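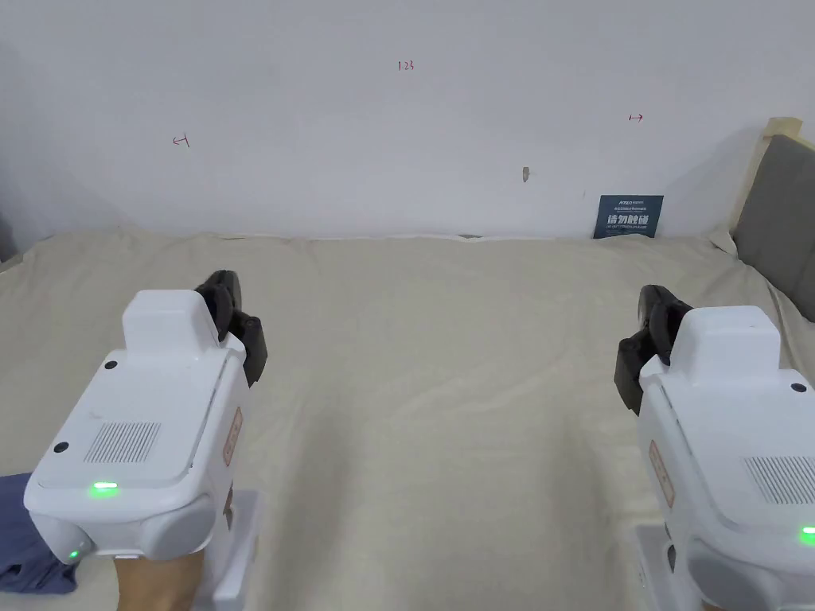
Student Project Reports, Issue 10, page 95

Folding on the Bed: A Small Study of Laundry Habits in the Onen Residence

1. Why I chose this topic

In our course on home and daily life, each student had to study one household task and write a report on it. Most of my classmates chose cooking. I chose the folding of clothes on a bed, which I do every week and which I never learned from any person. In the Onen residence there is no table in the laundry room, and the desks in the bedrooms are full of books and computers. The bed is the only large flat surface we have. I wanted to know if it is a good place to fold, and what can be changed in a cheap way to make it better.

My first title was "The Best Method of Folding," but my teacher at Bremberg College said it was too wide for one term. So I limited the work to two questions. First, how does the sheet under the clothes influence the folding? Second, which garments are most difficult when the surface is soft?

2. What was done

The work was done in March. I folded 328 pieces in total, mostly my own clothes and also clothes of two neighbors on my floor. I wrote every piece in a notebook with the kind of garment, the time of folding and a mark for the result. The mark was good, acceptable or again. "Again" means that I had to open the garment and start from the beginning.

For the method I used the instructions in a booklet called Giraldo, which my aunt gave me when I moved to the residence. It divides every garment into a long rectangle first and then into a short one. I did not change the steps, except for socks, where I found the instructions too long.

3. The surface

The biggest problem was the sheet. When a sheet is not tight, it moves together with the garment. I pull one sleeve and a piece of the bed comes with it. After several garments the sheet has creases in every direction, and it becomes hard to see if the edge of a shirt is straight, as there is no straight line near it to compare.

A light sheet is better for seeing. Dark clothes have a clear edge on a pale background, and I made fewer mistakes with navy and black things than with my beige sweater, which almost disappeared on the bed. I had not expected color to matter at all.

I also tried a thin cotton blanket of the brand Ketosel on top of the sheet. It is a little rough, so the garment stays in its place. The result was good for shirts and not so good for anything made of wool, because small fibers stuck to it.

4. Difficult garments

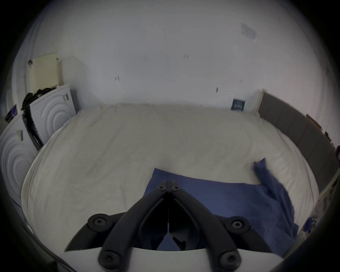
Large soft pieces were the most difficult in my study. A T-shirt can be held with two hands and its shape is known, but a wide cloth has no shoulders and no collar to tell me where to begin. The blue cloth on the cream-white sheet is a typical case: one corner is lifted and twisted into a crumpled flap, and the lower part hangs over the edge of the bed. The weight of a hanging part can pull the rest, so a fold made in the middle may open before the second fold is finished. I got better marks when I first moved the whole piece to the center of the bed and opened the corners one after another.

Jeans were easier than I believed. The fabric is heavy and it stays where it is put. Only the waist part is thick, and a pile of jeans leans to one side if all the waists are in the same direction. I turned every second pair and the pile stood well.

Shirts with buttons took the longest time. I closed the top button and one in the middle and left the others open. My neighbor closes all of them, and her shirts look nicer than mine after some days in the drawer. I must admit this.

5. Results and what I would change

Of all the pieces, 95 received the mark "again" the first time. Most of them were wide cloths and pillowcases. In the last part of the work I always pulled the sheet tight and tucked it under the mattress before starting, and then this mark became rare.

There are limits. I was the only person who folded and also the only person who gave the marks, so I was perhaps too kind to myself. I also became faster with practice, and I cannot separate this from the effect of the tight sheet. A second person should repeat the work with a different bed, if possible a harder one. I would also like to compare it with a real table, but for this I need to ask permission for the study room on the ground floor.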